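Why Does Soap Work?

Grown-ups will tell you to wash your hands 100 times before you turn ten, and probably 666 times if you own a dog. They hardly ever say what the soap is up to while you do it.

Your skin makes its own oil, called sebum. It's useful stuff. It keeps skin bendy and stops it from cracking like old mud. Sadly, sebum is also sticky, and dirt and germs think it is a lovely place to live.

Water alone can't shift it. Oil and water don't mix, as anyone who has stared at a bottle of salad dressing knows.

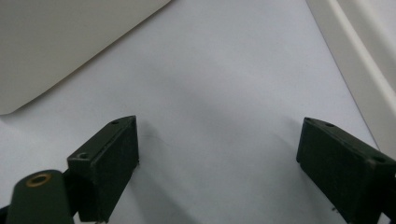

Soap is made of tiny bits called molecules, and each one has 2 ends. The head likes water. The tail can't stand water and would much prefer to hang out with oil. So the tails dive into the grease, the heads stay outside in the water, and together they make a little ball with the grease trapped in the middle. Turn on the faucet and off it goes, down the drain, complaining.

This takes a bit of rubbing. Waving your fingers near the soap is not washing - we checked.

People have been making soap for more than 3000 years, mostly from fat and ashes. Yes, they cleaned themselves with fat and fireplace leftovers. It smelled the way you'd expect.
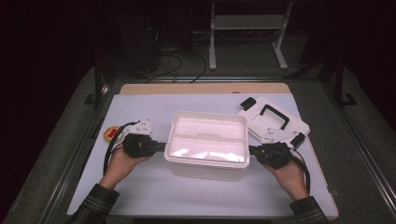
Apaza wrote in to ask whether more bubbles means cleaner hands, and added that the answer had better be yes. Sorry, Apaza. Bubbles are mostly air wearing a thin coat of soapy water. They're fun, and they show that there's soap about, but the tails do the work.

Rinse well, and dry between your fingers.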